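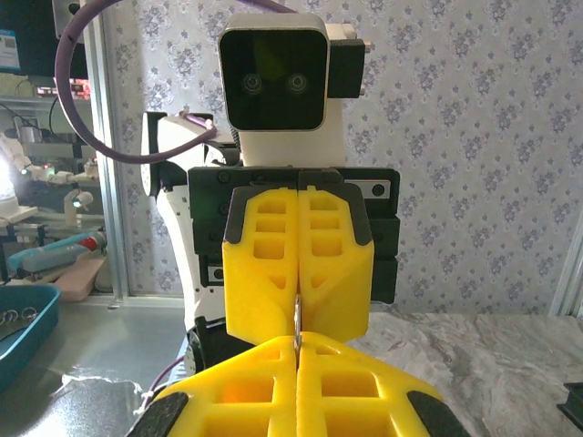

Right wrist view, both pairs of fingers shut, left pair holding the thin metal strip. Purple cable in its big loop, top left.

**Cell notes, September, Wednesday**

Started 8.40. Cell is the two-armed one by the wallpaper. Job for the day was the handover fault and, if time, the cable. Time ran out on the cable, see further down.

**Where we were**

Feven left the cell on Monday night with the handover from left to right failing more often than it worked. The move is simple on paper: left picks up the strip, turns it to hang down, right comes up from underneath, closes, left lets go. What it has been doing is closing the right fingers beside the strip with great confidence, reporting a good grip, and carrying nothing across the table to the tray. The log for that run says "success" all the way down. I have read novels with less imagination.

Liviu's theory was the fingers, Michalis's theory was the calibration, and mine was the strip. We were all a bit right, so no one gets the biscuit.

**Fingers**

Took the right pair off first. Four screws, one of them the bad one with the chewed head. It came out with the rubber band trick but I am not doing that a third time. New screw is in the bag marked "good ones, hands off".

Seam check on the bench against the light: right pair met at the tips and stood apart at the root. Not much, but a strip that thin doesn't need much. The left finger of the pair had taken a bend, which the yellow print does when it has been left clamped shut over a weekend. It had been left clamped shut over a weekend. I know who did it and it was me.

Swapped both for a fresh pair from Oratile's last batch. She prints them on their backs now instead of standing up, and the pockets come out cleaner. Moved the black pads across from the old pair, wiped with alcohol, glued, and left in the small vice until the kettle had boiled twice. The right-hand pad wanted to creep towards the tip. Told it no and used tape.

Refitted, ran open and close 100 times with nothing in it. The seam stayed straight. Reset the zero on the right gripper afterwards because the new pair is a hair thicker and the controller was still thinking of the old ones. If you change fingers and skip this, the motor pushes against a hard stop all day and gets warm, and then you will be writing your own notebook entry.

Left pair: looked at, not touched. Grip is good at the tips. The two dark caps were both firm when I tugged them.

**Calibration**

Michalis had asked for the full hand-to-hand routine and I gave it to him, all forty minutes of it. Points to remember for the next person:

- Park the head facing straight on first. If it is looking down at the table when you start, the routine finishes without complaint and the answer is rubbish.
- Lamp in the next bay off, or turned away. It gets into the wrist camera on the left-hand side. Marina has asked politely for a screen between the two bays since spring and I now agree with her in writing.
- Foil on the table: leave it alone during the run. Leaning on it moves it, and then the bright creases are in new places and the table finder sulks.
- Do the right arm before the left. I don't know why the order matters. Liviu says it doesn't. He is welcome to try it the other way on his own morning.

The correction it came back with for the right wrist was small and sideways, which fits with the fingers shutting beside the strip. Saved under the Stekgate profile, slot 4. The old one is still in slot 3 and should be deleted by somebody braver.

**The strip**

My own theory, so it gets its own heading. We have been using whatever strip was nearest, and the strips are not the same length. The Trorkby ones hang lower than the ones Fumcombe sent, and the handover height in the program was taught on a Fumcombe one in about the first week. With a long strip the right hand arrives while the metal is already in the way, nudges it, and it swings out of the gap. With a short one there is hardly anything to hold.

Sorted the box into two piles and labelled them. Handover height is now a setting in the job file called strip_drop and no longer a number buried on line 2168, where I found it next to a comment reading "fix later". The comment was Feven's. She says it was mine. The history is on her side.

Values:

| Strip | strip_drop | Notes |
|---|---|---|
| Fumcombe | as taught | leave |
| Trorkby | one step lower | slow the last part of the approach |

**Slowing it down**

Dropped the speed on the final approach of the right arm from 4000 to 600 in the controller's own units, which are steps per something and which the manual from Minhas declines to explain. It looks painfully slow to anyone watching. It adds very little to the whole cycle, most of which goes on the head making up its mind.

Also added a pause after the right hand closes and before the left lets go. Previously both happened at the same moment, like two people handing over a full tray at a wedding.

**Results**

Short runs before lunch with the Fumcombe strips, all across and into the hand properly. Then the Trorkby ones. First went over, second went over, third dropped on the marble side and I spent a while on the floor, where it had not gone. It was under my sleeve.

The cause of the third one was me again: I had loaded it crooked. Loaded straight, the rest went over with no drama. I would like a long run overnight before anyone says the word "fixed" in front of Marina.

The false "success" is a separate matter and still there. It trusts the finger gap, and a strip this thin barely changes the gap. Oratile suggests checking with the wrist camera after the close, looking for metal at the seam. It is a sensible idea and she has been given it to do, as is the custom.

**Cable**

Not done, only looked at. The purple one over the shoulder goes up, round and back down in one large arc, and when the arm reaches across the body I am not happy with how it pulls at the plug. No marks on the outer skin that I could feel. Connector clicks properly. What I would like:

1. A clip partway along, so the pull lands on the clip and the plug is left in peace.
2. A bit less slack. The loop was made generous when the arm was being moved by hand, and it has stayed generous.
3. A spare in the drawer before we touch any of it. Liviu to order. Liviu has been told. Liviu says he was told in July as well.

Until then please keep the left arm out of the high reach. I have put a soft limit in, and the password on the soft limit is the usual one, so this is really a request.

**Small things**

- Two of the holes on the left side of the housing feel rough when you start a screw by hand. Run a tap down them next time the arm is off. Do not force.
- Wiped the face panel. It collects fingerprints because everyone who visits taps it between the eyes.
- Little window on the housing wiped too, with the soft cloth, not the blue paper.
- Foil has gone baggy by the base. Wants pulling flat and taping down again, then a new table scan straight after.
- The key rings live on the edge of the teal tray now. Please put them back there. I lost twenty minutes this morning to the cabinet key, which was in Michalis's coat, which was in Michalis's car.

**For tomorrow**

Feven on first. Overnight run, if it has behaved, will have left a log in the Stekgate folder; don't believe the success column, count the strips in the tray. If it has stopped, look at which hand has the strip before you clear the fault, and write that down, as clearing it opens both.

Do NOT leave the right fingers clamped at the end of the day. Park them open. I have added it to the shutdown sheet in capitals, underneath the line where it already said so.

Packed up 18.15. Left arm parked, right arm running, lamp next door still on.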